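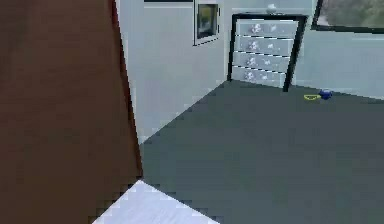
Rendered room with a brown wooden panel and a small framed picture on the wall.

What Do Dishwasher Reviews Tell a Buyer?
Project report, Consumer Studies, spring term
Sugeng Jugah, Notburga Strebel, Severin Wallner
Supervisor: Verena Kuster

1. Why we picked this

Notburga's parents bought a Kenuritz dishwasher in April after reading the reviews on the Castville store site. The score was very high and the machine leaves cups wet. They went back to the reviews to see if anyone else had wet cups, gave up after a few pages, and now they dry the cups with a towel. We wanted to know whether the answer had been in there all along.

Our question was: if a person reads the reviews for one dishwasher, do they learn anything about how it washes, dries and lasts? We expected a weak yes. Severin expected a no and said so in the proposal, and Ms. Kuster told us to write that down so readers know where we started.

2. What we looked at

The Castville page for the Kenuritz machine had 1,888 reviews on the evening we saved it. We did not compare stores, so nothing in this report should be read as being about online reviews in general.

We sorted them by length first. About 1,000 were a single line, such as "Great!" or "Fast delivery, thanks." We left those out of the close reading. You can argue with that choice. A one-line review might still be true, and leaving it out could make the page look better than it is. Our view is that a shopper can't do much with "Great!" either.

From the rest we drew 60 by random number. Each of us read all of them and filled in a sheet separately:

- Does the review say how well the dishes came out?
- Does it say anything about drying?
- Does it name the wash program used?
- How long had the writer owned the machine?
- Did the writer get anything in exchange for the review?

Where our sheets disagreed we talked it over until we had one answer. This took longer than the reading. The worst case was "does a nice job," which Sugeng counted as a comment on washing and Severin refused to count as a comment on anything. It went in as washing.

3. What we found

Most of the reviews we read were about buying the dishwasher. People wrote about the delivery crew, the door color, the old machine being hauled away, and whether the installer was polite. Some of these were detailed and pleasant to read. They belong on a page about the store.

Washing came up often, but nearly always in words like "clean" or "spotless" with no program named. The Kenuritz has a quick wash and a long eco wash, and the two ought to give different results. A review that doesn't say which one was used can't help you much with either.

Drying came up far less. Where it did, the comments were mostly bad, and the bad ones mostly mentioned plastic. Glass and china were hardly discussed. So the answer Notburga's parents needed was partly there, spread over a few reviews with high scores. One writer gave full marks and mentioned at the end that everything on the top rack had to be wiped. We can't explain the full marks.

Length of ownership bothered us the most. Many reviewers said they had just had the machine put in. Several had not run it yet. Hardly anyone came back later to add to what they wrote, and the site does not ask them to. A score made this way measures how people feel when a new appliance arrives, and it is then shown next to the price as if it measured the appliance.

A smaller group carried a note saying the writer had received a discount or entered a prize draw. These were longer and warmer than the others, and they used phrases that also appear in the product description. We do not claim they are dishonest. We would not rely on them.

4. A quick check on another machine

Vinzenz Zürcher from the parallel class asked whether the Kenuritz page was just an unlucky pick. Fair question. We went through the first page of reviews for a Hirose dishwasher on the same site. Delivery and door color again, with one very useful review about the lower rack coming off its rails. That is a look and not a sample -- we include it only because he asked.

5. Limits

One product, one store, three readers who already knew about the wet cups. We should have kept Notburga off the drying question, and we thought of this after the sheets were done. We also have no test of the machine itself, so we can't say the reviews are wrong, only that they leave out what a buyer would want to know.

6. What we would do with this

Skip the score. Search the page for the word "dry" or "plastic" or whatever matters in your kitchen, and read the middle ratings first. Look for people who say how long they have had it. Severin would add that asking a neighbor is quicker, though we did not study neighbors.

Filed under: Student Work / Home & Kitchen

More projects from this term
- Is a Second Freezer Worth the Power It Uses?
- Reading the Basden Kettle Warranty, Line by Line
- Range Hood Filters: Who Changes Them?

Contact the school office | © Consumer Studies student pages | Back to top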